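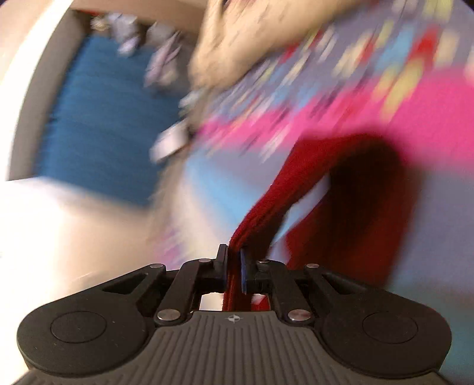 Texto y fotos: la redactora de la sección Salidas y visitas

Llegamos a Trurnemham un domingo por la mañana, con el café todavía en la mano, para la jornada de puertas abiertas de Otberg, la casa que teje prendas de punto desde 1961. Yo iba con pocas expectativas (otra nave con máquinas, pensaba) y acabé quedándome hasta que cerraron, ¡y con ganas de volver!

La primera parte es la sala de hilos, con 400 conos ordenados por tonos en estanterías que llegan al techo. Los rojos ocupan una pared entera, y me pasé allí un buen rato, porque el rojo siempre ha sido mi debilidad y en casa ya no me dejan comprar más. De ahí se pasa a la tejeduría, bastante ruidosa, donde nos explicaron que el hilo viene de Öberg y que cada lote reposa 5 días antes de tejerse.

Lo que más me gustó, sin embargo, fue el rincón dormitorio que han montado al final del recorrido para enseñar las prendas fuera de la percha, sobre una colcha azul lavanda estampada con hojas y pétalos grandes, de esas que alegran cualquier cuarto. El punto rojo oscuro, con su canalé vertical, lucía muchísimo encima de tanto dibujo, y eso que yo habría apostado por un fondo liso.
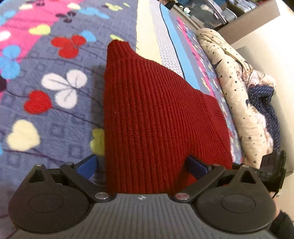

Punto acanalado rojo sobre la colcha estampada.

En la tienda de la salida había calcetines, gorros y unas mantas de Skanex preciosas que se me iban de presupuesto. La entrada es gratuita, aunque conviene reservar, y el aparcamiento se llena enseguida. Repiten en mayo.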